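Mornier: notes for the SDI routing log set
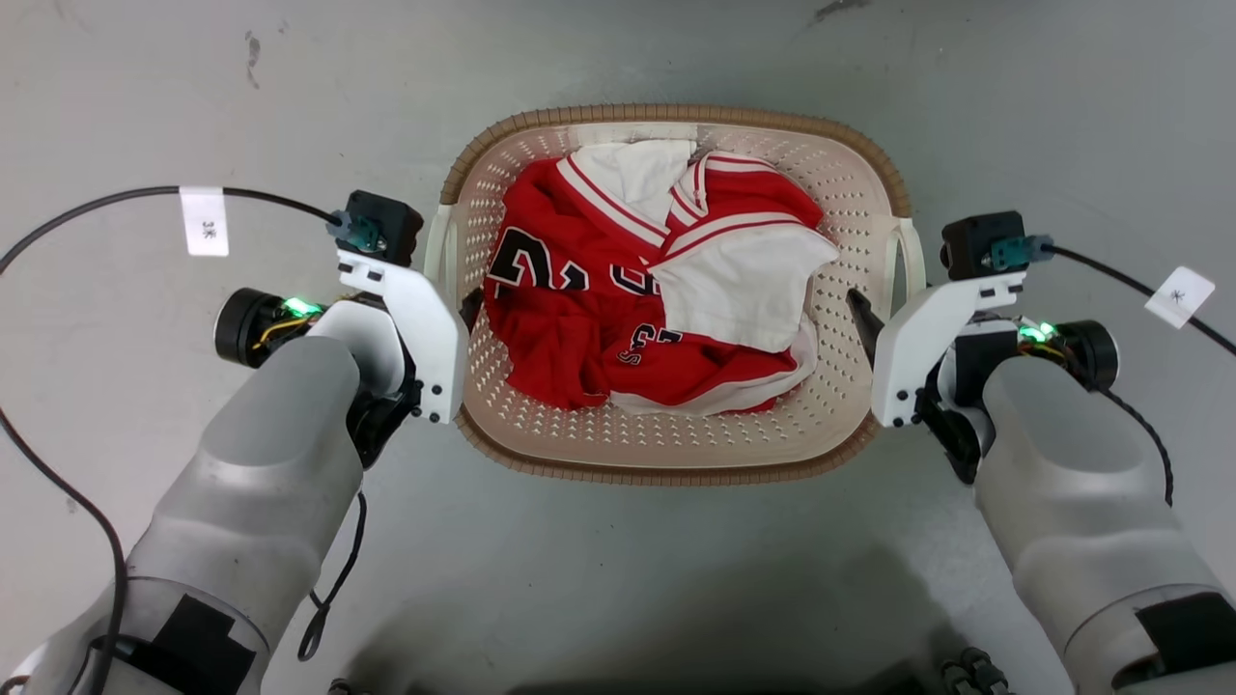
Red jerseys with white trim in a laundry basket.

Mornier is a set of 426 switching logs from the video matrix at Brusandale, and we're really happy to get it out the door! Each log covers one session on the router: which source went to which output, when the switch was requested, and when the signal locked again.

What you get
logs/ one CSV per session
maps/ 6 routing maps, plain text
check.py looks for missing timestamps (try it first, it's quick!)

Times are in milliseconds from session start. Port numbers begin at 1, and a blank lock time means no lock was logged.

Known gaps
2 sessions from September have no routing map. Selina Fuchs is still digging for them.

Fixes and odd findings are very welcome, send them to Angelica Yap.

Last updated 31 January 2019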